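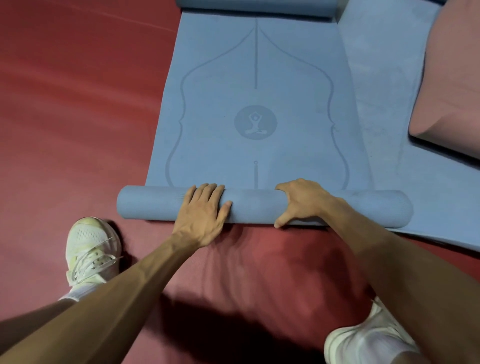

TAMNESS, 23/01/2024

Call for Artists, Writers and Letterers: Clernovero, Second Series

Jardine Comics is looking for people to work on the second series of Clernovero, our online anthology of short science fiction and ghost stories set in one harbor town. The first series ended last year. The second starts posting in July and will run one page a day until the stories are finished.

Clernovero is read for free on our own site and is also mailed out to 2,597 subscribers, who get each chapter as a single file when it closes. The printed collection of the first series sold 776 copies, mostly by mail and at two small conventions. We plan to print the second series in the same size and on the same paper.

What we need

Pencillers and inkers. You can apply for one or both. Stories are black and white with one gray tone. Pages are drawn for a standard American comic page and also have to be readable on a phone, so please think about panel size. We have no house style. The first series had everything from tight brush work to ballpoint pen, and we would like to keep it that way.

Writers. We are open to full scripts and to one-page outlines. A story can be any length up to 20 pages. It must take place in the town, and it must end. We will not take the first part of something longer. The town guide, with the map, the street names and the list of people who are already dead, is sent out on request.

Letterers. We need one letterer who can take on several stories. Hand or digital lettering are both fine. You will be working from final scripts, and corrections are usually light.

We also need one colorist for the print cover and the four chapter covers. Interior pages do not need color.

What we are not looking for

No superheroes, no fan fiction, and nothing using characters that belong to another company. Violence is fine if the story calls for it. Explicit sexual material is not, as the printer we use will not handle it. We don't accept art made with image generators, at any stage, including backgrounds and reference layouts.

Reprints will be considered if the story has been out of print or offline for at least a year and you hold the rights. It would still need to be reworked to fit the town.

Pay and rights

Everyone is paid per finished page. Half is paid when pencils or script are approved and half when the final files are delivered. The current page rates for each job are on the rate sheet, which we send with the town guide. Covers are paid at a flat rate.

You keep the copyright in your story and art. Jardine takes the right to run the work online and to print it in one collection. If the collection goes back to press, contributors are paid again for the new printing. Original pages stay with the artist, and you may sell them whenever you like.

The town itself, the map, and the recurring characters (the ferry captain, the two sisters at the chandlery, the Jeltel operator) remain with Clernovero. You can use them in your story for us but not in work for someone else.

How to apply

Artists: send five pages of sequential work. At least two of them should show people talking indoors. Pinups and character sheets can be added but don't count toward the five. A link is better than attachments. If you send files, keep them small.

Writers: send one outline or one complete script. Prose samples are fine as an extra. If you would like to try the sample assignment, ask for the Jeltel text. It is a prose story of 709 words, and we ask you to break it into a script of four pages. It is optional and we don't publish the results.

Letterers: send three lettered pages, with the unlettered art next to them if you have it.

Please put the job you want in the subject line. Teams are welcome to apply together, in one email. Writers without an artist will be matched with one, and you will have a say in the match.

You don't need to have been published. You do need to be 18 or older, and able to answer email within a few days while your story is in production. Contributors can live anywhere. Scripts and correspondence are in English.

Art samples are read by Flora Tosh, who edits the series. Scripts and outlines go to Donnie Hepburn. Lettering and cover samples are looked at by both. Everyone gets a reply, though writers may wait longer than artists. If you applied for the first series and were turned down, you may apply again with new samples.

Applications stay open until the schedule is full, and a notice will go up on the submissions page when it is. Requests for the town guide, the rate sheet and the Jeltel text can be sent through the contact form on the same page.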